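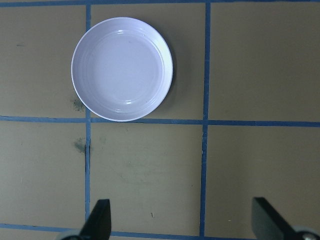

Plate (tableware)

A plate is a flat or shallow dish for serving food to one person or, in larger sizes, to the whole table. Most are round. The word also covers display pieces and saucers, though a saucer is usualy treated as its own thing.

Parts

The well — the flat base where food sits. The wall, or shoulder, rising from it. The lip or rim at the outside. Rims can be broad, narrow or missing altogether (the "coupe" shape). On some plates the wall is ribbed, stepped up in raised rings toward a narrow rim, and a glossy one catches light along the rings. Foot ring underneath, not always present.

Materials

Stoneware, porcelain, earthenware, glass, enameled metal, wood, melamine, paper. White is the commonest color for everyday use. Many whites are not neutral and lean cream, gray or faintly lavender, so replacements from another batch may not match.

Sizes

Bread plates run from 5 to 6 inches, salad plates from 7 inches up, luncheon plates 9 inches. Dinner plates are larger. Makers measure across the rim, not the well. Trade lists such as Werkus and Pluvar give both, older Tehrani lists only the first.

Placing

In a formal setting the plate goes in the middle of each place, an even distance from the table edge. Practice tables are sometimes marked out in a grid with colored tape, one plate to a square. Tape put down by hand tends to waver so the lines are a guide only.

Care and storage

Wash soon after use. Stack by size, largest at the bottom, with felt or paper between peices that scratch.

See also

Bowl
Charger
Saucer
Table setting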